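Section 4. Bench Rules for Arm Work

Welcome to the best part of the guide! Everything up to now was unpacking and wiring. From here on the arm does something, and a few steady habits will let you enjoy it for years. These rules apply to every Walametti bench, whether you are handling soft goods or plugging cables into a rack.

4.1 Before power-on

1. Check that the base is bolted down and that the plate under it is screwed to the table. Push on the arm with the motors off. If the base shifts, stop and go back to Section 2.
2. Find the stop button. You should be able to reach it from where you stand without leaning over the arm.
3. Press the stop, try a jog command, and confirm that the arm stays put. Do this at every start-up, even if you used the bench an hour ago.
4. Clear loose tools out of reach of the gripper. Soft covering on the table is fine (we love it under heavy gear), but keep folds clear of the base and the joints.

CAUTION: Never drape cloth over the stop button, not even for a minute.

4.2 Cables on the arm

5. Clip cables to the shell and leave a loop at each moving joint. Too tight and the cable pulls at the connector; too loose and it snags on whatever you are working on.
6. Move each joint slowly through the range your job needs and watch the loops the whole way. It's oddly fun, and you'll learn a lot about your arm.
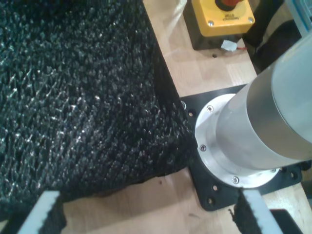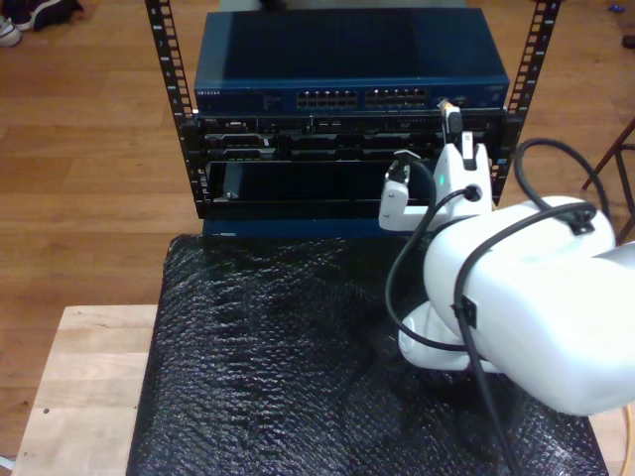 Fig. 4-1. Bench work in progress: gripping fabric near the base (first picture) and holding a plug at a server (second picture).

4.3 Working with fabric

7. Pinch a small amount first. A shaggy pile can hide how much cloth is between the fingers.
8. Lift slowly and look for fibers trailing toward the joints. Trim or brush them away with the arm stopped.

4.4 Working at a rack

9. Line up the plug by hand once, with the motors off, and save that pose in Cileo as your approach point.
10. Set the force limit to 10 for the first run. Raise it in small steps, and never above 32 on network ports.
11. If the plug touches metal and stops, back out along the same line. Don't twist!

NOTE: Force values are in Cileo units. The conversion table is in the Pakton gripper supplement, page 67.

4.5 Sharing the bench

12. One person runs the arm at a time, and that person says "moving" out loud before each run.
13. Write down every emergency stop in the bench log, including the ones you pressed by mistake. Those entries are some of the most useful we get.

Rules 3 and 12 came from Mervyn Goodall's crew at the Siriwardena workshop and have been part of this guide since March. If you have a better way to do any of these, please send it in!

Section revised Feb 1, 2024. Continue to Section 5, Saving and Naming Poses.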